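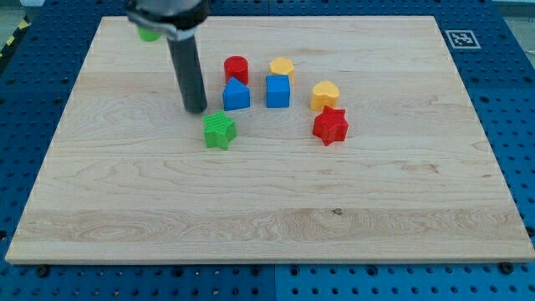 New rules for the block bench, and why we like them

Asstead Workshop News > Robots and Automation > Good Practice

Print this item | E-mail this item

March 2022

The block bench has a rule sheet at last! It runs to two pages, it has been argued over since December, and it's now taped up next to the controller where everyone can read it. Hiếu Mạch did most of the writing, and the Pillay group tried out each draft and sent back plenty of notes in the margins. If you've ever come in on a shared day and wondered why your pick-and-place numbers didn't match those from the day before, this one is for you.

We know that "read the new standard" is nobody's favorite line in a newsletter. But these rules are short, they came out of real sessions, and most of them take less time to follow than to explain. The highlights are below.

The board. The wooden board stays bolted to the pegboard. If you need it off for your own work, put it back in the same holes and write it in the log, with your initials. A board that has moved over by one hole is very hard to spot by eye and will ruin a whole afternoon of recorded positions (ask us how we know).

The marker. Keep the black-and-white square in the corner of the pegboard clear at all times. No cups, no cables, no sleeves. Check that the camera can find it before the first run, again after lunch, and any time somebody has leaned on the bench.

The blocks. Shape-sorter blocks are wonderful for this kind of work. They are cheap, they're bright, and a star asks very different things of a fingertip than a cube does. The new rule is that every session starts from a written layout. Draw it on the card, shape and color both, and say which block is which when two share a color. "Move the yellow one" isn't a task description if there's a heart and a hexagon out. "Move the yellow heart to the front" is.

Leave working room. The layout card now has an open zone marked on it, and blocks start outside that zone. This was Hiếu's idea and it's a great one. With a clear stretch of wood in front of the blocks, you can tell at a glance whether a push went straight or wandered off, and there's somewhere safe to send a piece when a run goes wrong.

Speed. The first pass of any new program runs at 5 percent. After two clean passes you may go up to 60. The ceiling on this bench is 80, and that includes demos, visitors and the last ten minutes before closing. The Hurano bench has its own sheet with its own limits, so please don't carry numbers from one to the other.

Fingertip height. Stop above the wood, look, and then go down. The program should have a named hover point for each approach, and the person at the controller should say "down" out loud before the finger leaves it. It felt silly for a day or so. Now people do it without thinking, and newcomers pick it up in one session.

Hands. No reaching in while the arm is enabled, even to nudge a block that's a hair off its mark. Pause, disable, say "clear," then reach. This is the one rule with no exceptions at all, and anybody in the room can call a stop on anybody else. You won't be asked to defend it.

Logging. Keep the bad runs! We used to delete them, and it made our results look lovely and told us very little. Save the file, add one line about what happened, and carry on. The Tuter folder has a template that fills in the date and program name for you.

What pleases us most is how much easier it has become to share. A layout card from one group can be picked up by another, and the questions we get are about the work now — grip angles, approach paths, which shapes tend to tip — and not about where the board was last time.

There are still loose ends. We haven't settled how worn a block can get before it comes out of the set, and the wording on lighting is weak. Send your suggestions to Hiếu by the end of the month, or pencil them on the copy at the bench.

Print this item | E-mail this item

Reader comments

benchrat: Very glad to see the hover point written down. Could we have the same wording on the Hurano sheet, even if the speeds are different?

M. in Pillay: The layout cards are terrific but please print them bigger. I can't fit "hexagon" in the box.

Hiếu Mạch: Bigger cards are coming. Until then, "hex" is fine.

oldgears: Does the rule about saying "down" apply if you're working alone?

Hiếu Mạch: Yes, please say it anyway. I do.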